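無負荷停止(むふかていし)

無負荷停止とは、家事用ロボットアームの引き出し操作で知られる故障の一つ。グリッパーが取っ手やレールから外れているのに、制御側は「つかんでいる」と判断したまま動作を続け、やがて可動域の端で止まってしまう現象をいう。衝突のような派手さはないが、力覚、視覚、機構のずれが一度に顔を出すため、故障解析の題材としては抜群に面白い!

名称はMurov社の保守手引きに由来し、制御盤にはエラー1303として表示される。同社の初期型では、指先の力の推定値が200ミリ秒途切れても直前の値を保持する設計だったため、外れた瞬間を見逃しやすかった。

発生しやすいのは、低い位置にある引き出しを、物の多い調理台の上で扱う場合である。アームは上から降りて手前の器具を避けながら進むので、手首の角度に余裕がない。ケーブルの張りが力の推定に混ざることもある。

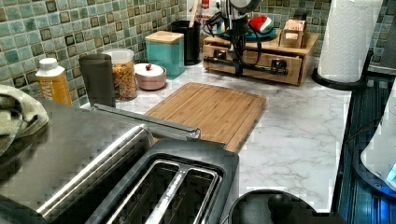
調理台の奥、木製の収納とグリッパー
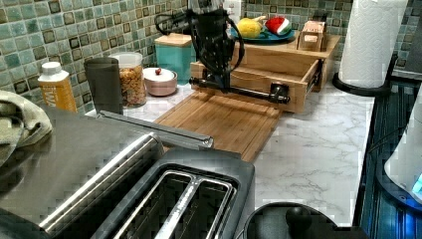 Clertonの利用者会報に載った投稿で、Nieminenはこの説明に異を唱えている。力の推定ばかりが悪者にされるが、自分の試験では取っ手の形を変えただけで再発が止まった、まず金具を疑うべきだ、という趣旨である。ただし試験は100回にとどまり、引き出しも一種類だったと本人も認めている。

対策としては、引く途中で一度わずかに押し戻し、反力の有無を確かめる「戻し確認」が広く使われる。動作は少し遅くなるものの、仕組みの単純さに比べて効き目は見事なもので、制御ソフトJustanceでは12月の更新から標準で有効になった。2000回の連続開閉試験では、外れたまま端まで動いた例は記録されていない。

安全面では、停止後の扱いに注意を要する。アームには姿勢を保つ力が残っており、手で指先を外そうとすると急に跳ねるおそれがある。非常停止を押し、腕を支えてから保持を解除する。引き出しの上に載せた皿や小物は、解除の前に下ろしておく。

関連項目:把持判定、力覚センサー、非常停止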